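The Basket Years

I own 109 mugs. I know this because last August I lined them all up along the hallway in our place in Jasville and counted them, while the dog stepped over them with the care of a visiting bishop. I'd gone looking for the lid of a teapot, found three mugs I had no memory of buying, and one thing led to another until dinner was two hours late.

There are two people in our house. You can do the math, and believe me, my other half has done it for me, out loud, at breakfast.

In my defence, I come from mug people. My grandmother kept hers on hooks under the cupboards, my aunt kept hers in a glass cabinet nobody was allowed to open, and my parents brought one home from every holiday they ever took, including the one to Hellham where it rained for nine days and all the shops sold was mugs. I still have the Hellham one! It has a harbour on it, in a shade of brown that no harbour has ever been, and it holds exactly the right amount of tea.

So I wasn't going to do one of those grand purges where you thank each object and send it off in a garbage bag. I've tried that. I got as far as a chipped one with a moose on it and had to go and sit down. What I needed was a slower system, something a sentimental person could manage in slippers, and the one I landed on (after a few false starts involving cardboard boxes and a very unhappy shelf) was the basket.

It's such a plain idea that I'm almost embarrassed to be given two pages for it. You take one plastic basket, the kind with holes in the sides and a handle at either end. You put it on a table, empty. Every mug you use and wash goes into the basket and stays out of the cupboard. When you want a coffee, you look in the basket first. If the mug you want isn't there, by all means go to the cupboard and get it, and then that one lives in the basket too. At the end of the month, you look at what's in the basket and you look at what's still in the cupboard, and you have a quiet word with yourself.

I liked it right away because it never asked me to decide anything. My hands did the deciding, at six in the morning, before the rest of me was up.
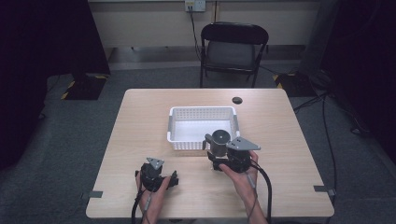 A grey mug, an empty white basket and plenty of table to spare.

Dark grey mugs have become a bit of a favourite of mine, I should say. I used to go for the loudest thing on the shelf, all stripes and slogans, and then somewhere in my forties I started reaching for plain ones. A straight-sided mug is a lovely thing to store, too. It stands up properly in a basket and sits snug against its neighbour. The flared ones, the ones shaped like tulips, take up the room of two and clank whenever someone walks past.

Now, the basket itself. I'm going to be bossy here, because I bought the wrong one first. My original was a wire number from a Guker catalogue, very handsome, with a sort of French farmhouse look about it, and every mug I put in it leaned. The feet went down between the wires. I'd pick the whole thing up and the lot would shift to one end like passengers on a ferry. I gave it to my sister for her onions, and the onions love it.

What you want is a flat, solid bottom and holes in the walls. The flat bottom keeps everything upright, and the holes let the air move around, so a mug that went in a touch damp around the foot isn't sitting in a puddle by supper. Handles at the short ends are worth holding out for as well. With handles at the ends you can carry it in front of you like a tray and still see your feet, which matters in a house with a dog.

White was my choice, and I've had letters (well, a text message) telling me that white shows the tea drips. It does! I wipe it with a cloth when I do the counter. I would sooner see a drip than not.

As for where to put it, give it a table of its own if you've got one. We have a light wood one with rounded corners that used to be for the printer, and it's turned out to be the best coffee station we've ever had. Mine stands out on the carpet, clear of the wall, a few steps from the kettle. The first week I kept the basket on the kitchen counter and it vanished under mail and mitts within a couple of days. On its own table it stays a basket of mugs.

A small confession about month one. I cheated. I went to the cupboard and used mugs I didn't want just so they'd be saved, including an espresso cup that I filled eleven times in one morning. By month two I'd calmed down, and the same few kept turning up: two greys, a blue one with a good fat handle, the brown harbour, and a speckled one from the Hamdan craft fair that weighs as much as a brick.

The rest went out in stages. A box went to the church hall, where the old cups had all lost their handles. My nephew took a dozen when he moved into his first apartment, and he picked the ugliest ones with real joy. The moose stayed. The moose holds pencils now, and I consider that a separate category.

I've since done the same thing with tea towels and with those plastic tubs that never have lids, and both went faster than the mugs did. Nobody in our family has ever wept over a tub. My neighbour across the road is trying it with scarves, although she's already on her second basket, and I've told her I don't think that's how it works.

We're down to 31 mugs at last look, and my other half would like it on the record that this is still a lot for two people. There's a pottery sale in Jasville next month. I've promised to bring home only one, and I've already cleared a spot for it next to the blue.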